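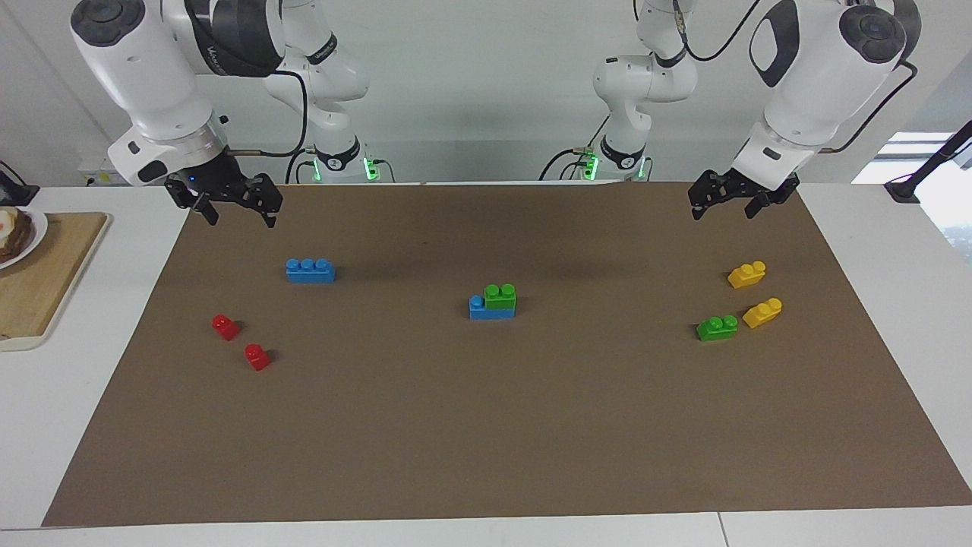
Reading time: 3 minutes

Workbench Tips: Recording Good Brick-Stacking Examples
Takeo Learning Workshop, Practice Notes
Last revised 4th February

These tips are for staff and visiting students who record examples on the two-arm table. They assume that the safety briefing is complete and that the arms have been started according to the bench card. The brick set now holds 1376 accepted examples, and most of the advice below was drawn from the ones that had to be left out.

Setting up the mat

Lay the brown mat flat and square to the back edge of the table, with a strip of white tabletop showing in front. Press down any corner that lifts. A raised corner can tip a one-stud brick, and the gripper will then meet it on its side.

Use the standard set of bricks: two each of blue, green, yellow and red. Wipe them with a dry cloth at the start of a session. Household sprays leave a film that makes the studs slip, and should be kept away from the mat as well.

Scatter the bricks by hand. Operators who place each brick with care tend to repeat the same layout without noticing, and the system learns the layout along with the task. Let some bricks land at a slant. Leave part of the mat open so that there is room to build.

Starting positions

Both grippers should begin open and pointing down over the rear part of the mat, one on each side. Check that the cables at the wrists hang free before the first movement.

Not every example should begin with separate bricks. A green two-stud brick already resting on a blue one is a useful start, as the system must also learn to continue work that is partly done. The recording plan prepared with Nurura asks for 39 such starts in each batch. Mark them "partial" in the log.

Moving the arms

Move at an even pace. Pauses of more than 5 seconds should be avoided; if the next step is unclear, stop the recording and begin again. Hesitation is copied as faithfully as skill.

Use the arm nearest to the brick. Reaching across the mat is permitted only when the instruction calls for it. When one arm is waiting, hold it still above the mat – small, restless movements are among the most common faults found in review.

Pick up one-stud bricks slowly and from directly above. If a brick is dropped and can be reached, pick it up and carry on. A clean recovery is a valuable example and should be kept.

Light and surroundings

Daylight from the window changes through the day, and the shadows of the bricks change with it. This is welcome across a batch. Within a single example, however, the blind should not be adjusted.

Objects at the side of the table, such as a cutting board or a plate, may remain if they are clear of the mat and of both arms. Do not move them until the recording has ended.

Naming and storage

Write the instruction before recording, in plain words: "Put the green brick on the blue brick." Name colors as they appear and avoid "this one" or "the other one." Sides are given from the robot's point of view, so the robot's right arm appears on the left of the fixed camera view. Reversed sides remain the most frequent labeling error.

Save each batch to the Pronton folder before leaving the bench. Return all eight bricks to the tray, roll the mat with the working side out, and enter the batch number on the sheet. Questions about rejected examples may be sent to the Østergaard room, extension 1910.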